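Two-finger gripper keeps losing thin cuffs, change the gripper or the camera?

Aisyah Hidayat
asked in Grippers and end effectors

We have two arms over one long table and are trying them on clothes, mostly long-sleeved tops. The job is to take a sleeve by the cuff, pull it straight and lay it down again. I have been comparing two sets of fingers, the plain flat ones from Tidov and a softer pair from Erkine with a rubber face. Over 308 tries the Tidov fingers held the cuff 214 times. I haven't run the Erkine ones for as long, but they seem to drag the cloth when they close.

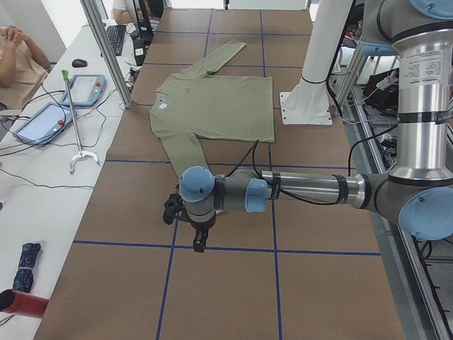
The misses are nearly all on the way down. The fingers either stop too high or press into the paper and push the cuff away. With the gripper pointing straight down near the end of a sleeve, as it is with the green shirt, the fixed camera has the forearm and its cable across a good part of the view. I can't tell whether I should be spending money on fingers or on a better camera position. Speed is already turned well down.

Valderrama

I'd leave the fingers alone for now. Check your table height at each corner of the tape grid first. Ours was out by a few millimetres from one end to the other and we blamed the gripper for most of July. Paper lifts as well, so tape the seams down and measure on top of it.

After that, put a camera up at head height looking down the table and use it for the cuff position. Keep the side one for checking height only.
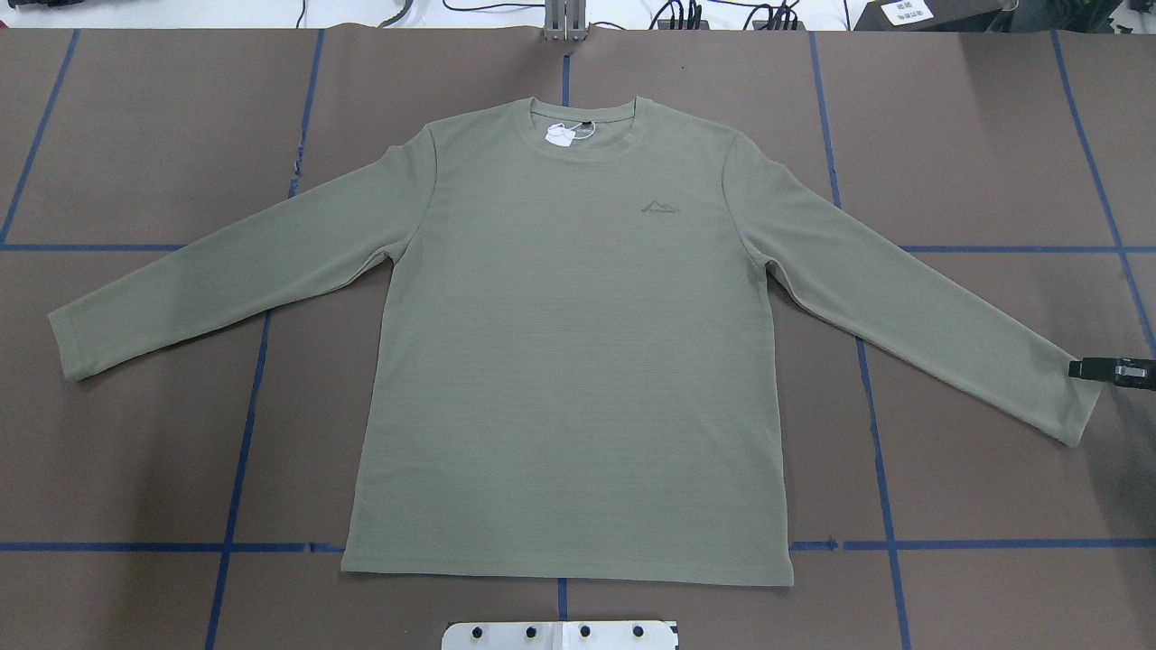 Green top seen from the head camera, right-hand cuff in the jaws.

You get both sleeves and the hem in one view like that, and the tape lines give you something to check the calibration against. Rubber faces are worth another go once the height is right. Close them slower than the flat ones.

sukby

Which controller is it? We had the same thing and it was the force limit set too low, it gave up before the fingers shut. Never tried it with shirts though, only tea towels.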